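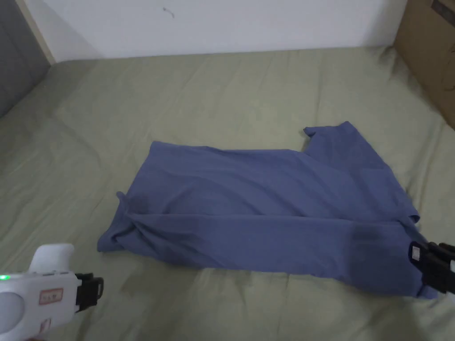
We had been meaning to visit the Skarham open day for years, ever since my sister came back from it with a carrier bag full of leaflets and a new opinion about pillowcases, and this time we finally managed it. For anyone who doesn't know, Skarham is the old linen works on the hill road, and once a year they unlock the upper floors and set out bedrooms, cupboards and long tables so that the public can wander about and see how people fold, store and look after ordinary household cloth. It sounds like a dull day out. I was there until they began stacking the chairs.

Getting in was easy enough (follow the yellow signs, ignore the satnav, which wants you in the river). The man on the gate told us they had given out 200 wristbands before lunch, and I can well believe it, as the queue for tea went right down the stairs. Entry was free, though the car park was not, so do bring coins.

We started in the bedding rooms on the second floor, and I may as well admit that I never got much further. The sessions there were led by Angelica Policarpio, who spent many years in the laundry of a large hotel and now teaches evening classes. She has a lovely unhurried way with her. Her subject was the T-shirt, plain and simple, and she likes to work on a made bed with only the fitted sheet on it, because a bed is wide and at a kinder height than most tables, and because that is where most of us tip the washing out anyway.

Her method starts with the shirt folded lengthwise, so that you have one long strip going across the bed in front of you. Smooth it from the middle outwards with the flat of your hand. Then deal with the sleeve, which will always try to stick up from the shoulder like a little flag, and which has to be laid back along the body before you go any further. I have been leaving mine until last for my entire adult life, and that explains the lumps. After that you fold the strip in half, and in half again if the drawer is shallow, and you stop fiddling with it.

There was a good deal of talk about creases. Soft ones along the length don't matter much in a cotton T-shirt, she told us, and will drop out when it is worn. The ones to look for are the slanting creases, where one layer has slipped across another, since those mean the two halves no longer match. The cure is to open it up and begin again – she was firm about that – and not to go pulling at the corners in the hope that it will sort itself out. A lady near me asked about hems that curl, and the answer was to fold the shirt while it still has a trace of warmth from the line or the airer. Anything with a damp spot left in it should go back to air, however small the spot, or the whole drawer will smell of it by the end of the week.

We were all given a go. Mine came out rather fat at one end. My husband's was perfect, and we heard about it all the way home.

Across the landing, Gorazd Đorđević was showing the storage cupboards, some of them rescued from Cronin, the boarding house that used to stand by the station. The biggest has 111 pigeonholes, each with a brass number, and he let the children hunt for their birthdays. He also had a pattern book from Memum with samples of sheeting in every shade you could think of. I was very taken with the greens, and have been looking crossly at our cream sheets ever since.

Lunch was in the old packing hall. Soup, a decent cheese roll, and a slab of ginger cake that could have fed a family – I would go back for the cake alone. The Skikitz stall in the corner was selling airers and peg bags, and we came away with 2 peg bags and no airer, as it wouldn't go in the car.

If you are thinking of going next time, wear flat shoes for the stairs, and put your name down for the folding as soon as you arrive. They told us there will be a smaller one in March, bedding rooms only, with tea but sadly no mention of cake.

Last updated: Aug 25, 2024

3758 views
14 comments
Share this post

Recent posts
A wet afternoon at the button museum
Peg bags, and why I now own three
The hill road walk, with a pram
Cream teas worth the drive
What we took to the caravan and never used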